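Prillinura hand-held demonstrations
README for the second release

Welcome, and thank you for taking an interest in our recordings! Prillinura is a collection of everyday tabletop tasks, shown to a robot by people holding a gripper in their own hands. We started it at the Dristton workshop because we wanted demonstrations that felt like ordinary work, done at an ordinary pace, by people who had been given a cup of tea and ten minutes to get used to the tool.

What is in the release

There are 452 demonstrations, split across 12 tasks. Most are short pick-and-place jobs, with a handful of longer ones where something has to be turned over or folded. Each demonstration sits in its own folder, with the video, the gripper opening over time, the estimated path of the tool through space and a small text file of notes. Please do read the notes if you can spare a moment – the people recording were encouraged to write down anything that bothered them, and they took us at our word.

Two of the tasks were also recorded by remote control, with the operator at a desk in Dristatside. Those are kept in a folder called remote, and their timing is noticeably slower, so you may want to train on them separately at first.

How the recordings were made

The operator starts with the gripper open over the work surface, pauses for a breath, carries out the task and opens the fingers again before stopping. We asked for the pauses so that the start and end would be easy to find. Santosh Thakur checked the recordings and removed those where the tracking jumped, though he was kind to small fumbles. A missed grasp followed by a good one is still a useful lesson, and these are marked "retry" in the notes.

Things to know before you train

The finger pads are a working part and they show their age. If your own pads are fresh, expect the closing distance to need a little adjustment. Light changes a good deal too: we recorded near daylight whenever we could, and shadows fall across the work surface in plenty of the clips. Pale wood with a strong grain can also upset tracking that relies on fine surface detail, so look at a few of those before trusting the path.
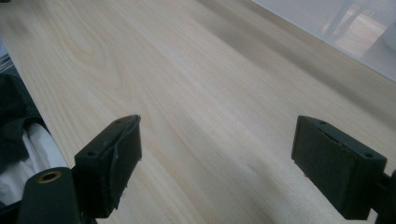

Loading the files

Run the script called load_one first, with the name of any folder, and it will play the video beside the gripper opening. If the two drift apart, check that you have the May version of the timing file. The older one was off by nearly a second.

Questions and thanks

Akash Mathur looks after the collection and is happy to hear about mistakes, however small. Our thanks go to the Ekström workshop for lending us their benches and for putting up with us all spring.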